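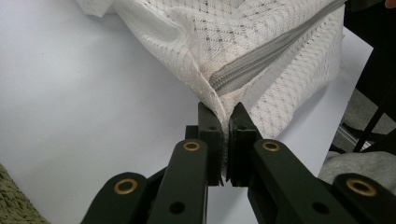 Lidska Street Greenway: Spring Progress Report
Prepared for the Vomard Fund by Yuzhen Liao

Dear friends at Vomard,

Thank you for your patience while I pulled this together, and thank you again for the afternoon you spent walking the route with us in March (I hope the shoes dried out!). The shared path between Lidska Street and the Prirnetti reservoir is coming along well, though the middle stretch has given us more trouble than any of us expected.

Where the path stands

The northern end is open to walkers and bikes. We have 224 yards of new surface down, two curb ramps poured, and the old chain-link pulled out where it used to block the way to the bus stop. People with strollers were using it before the paint was dry.

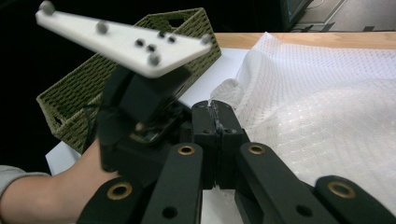 The middle stretch is waiting on the city, which wants a second look at the drainage under Lapiņa Bridge before it signs off on narrowing the car lanes. I have a call with their engineer on Friday, and I'll write as soon as I hear anything worth passing along.

Oral histories

This part has been a joy. Neighbors have told us about skating on the reservoir, about the streetcar, and about the year the road was widened and crossing it on foot became something you had to plan for. We're editing the recordings into short pieces for the listening posts, and two are ready for you to hear.
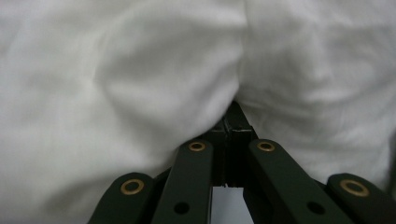
Money and what comes next

Spending is in line with the budget you approved, apart from the signs, where the quote came in higher than we'd hoped. We would like to move up to $3000 from printing to cover them, if you're comfortable with that. Planting along the northern end starts once the soil is in, and you'd be very welcome to come and dig with us.

Warmly,
Yuzhen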